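Buying Less, Wearing It Longer: speaker notes
Kofi Sulemana
January 2021

Opening
Thank the library for the room. Ask who has a piece of clothing at home they bought and never wore. Wait for hands. Say that mine was a linen jacket.

Slide 1. Where I got my numbers
I kept a list of every garment I owned for one winter. It came to 294 pieces, counting socks as pairs. I wore fewer than half of them. Don't read the whole list out. Mention that four of the pieces were the same gray sweater.

Slide 2. Cost per wear
Price divided by the number of times you put it on. Do the sum on the board: a $200 coat worn 100 times costs $2 a wear. A $25 shirt worn once costs $25. People tend to argue about the coat, so let them, then move on.
Point out that cleaning goes into the total too. A dry-clean-only blouse can pass its own purchase price in a couple of years.

Slide 3. Fabric and what it puts up with
Cotton flannel and most plaid shirting can take a lot of washing. Turn them inside out and keep the water cool. Ruffles and pleats need more care. Steam them on the hanger and leave the iron alone unless you have time to go layer by layer. 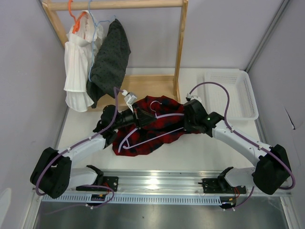 Wool is the one people get wrong. Air it overnight before you decide it needs a wash. Most of the time it doesn't. Fold knits and store them flat, as a hanger will pull the shoulders out of shape within a season.
Skip the part on silk if we started late.

Slide 4. Repairs worth learning
Buttons first. Then hems, then a small darn at the elbow. Pass around the sample card with the Fletlow thread and let people feel the difference between that and the cheap spool. Someone will ask about zippers. Say that I pay to have zippers done.
Tell the Sjöberg story here: I wore the coat two winters with a torn lining, and the repair took one evening.

Slide 5. A place for the mending
Mending gets done when the needle, scissors and thread are already out. A drawer works if you open it often. I prefer something shallow and open on a table, where things can't sink to the bottom.

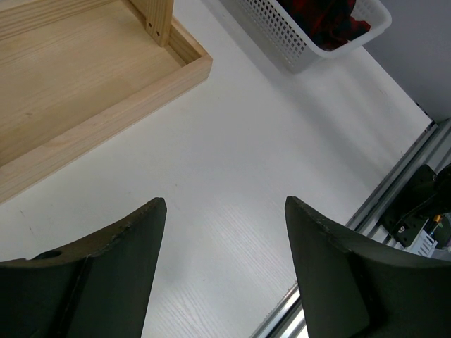 A shallow wooden tray on a white tabletop.

Slide 6. What to do this month
Pick one shelf. Take everything off it. Put back what you wore last year and mend one thing from the rest. Leave the other shelves for later.

Questions
Likely ones: moths (cedar helps a little, clean clothes help more), shoes (a separate talk), and where to donate. Handouts are by the door. Collect the sample card before people leave.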